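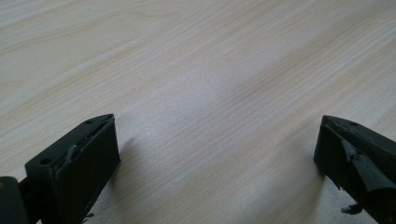 Gondano, 26/09/2021

The workroom has the same pale finish on the floor and on the long table, which was a decision about matching and has become a decision about glare. The beige is light enough to bounce most of what comes from the ceiling fixture. Where the reflection lands, the grain washes out and the color shifts toward a bluish white. Off to the sides the wavy tan streaks come back.

I do small repair jobs in this room, so the glare matters. A dark screw on pale wood is easy to find. A bright washer in the middle of the reflection is not, and neither is a pencil line.

Lamp position first. The fixture was a Marras panel mounted directly over the spot where I sit. I moved it 60 cm toward the wall in July. From the chair, the bright patch moved with it and now sits past my left hand for most jobs. It did not get smaller. A diffuser sheet from Parnusska softened its edge, at some cost in brightness, and I have left the sheet in place.

Second, the output. The panel has four steps. I had been running it on the highest, on the theory that more light is better for small parts. The second step gives 700 lumens according to the label, and that is enough for everything except reading resistor bands, for which I use a clip lamp from the side. Low side light also brings up scratches and dust.

Third, cleaning. Spray polish leaves a film, and the film shines. I went back to a damp cloth with a drop of dish soap, then a dry cloth, both wiped along the grain. Across the grain, any streak I leave is obvious from the door.

The Trikik matte mat is the remaining option. It is gray, costs 18 plus shipping, and would settle the reflection question for the area it covers. Against that, it curls at the corners for the first few weeks, and I would lose the light background that makes dark parts easy to see. I have it in the cart and have not ordered it.

Next job is the cable tray under the back edge of the table. The brackets are the wrong depth and need to go back to the store.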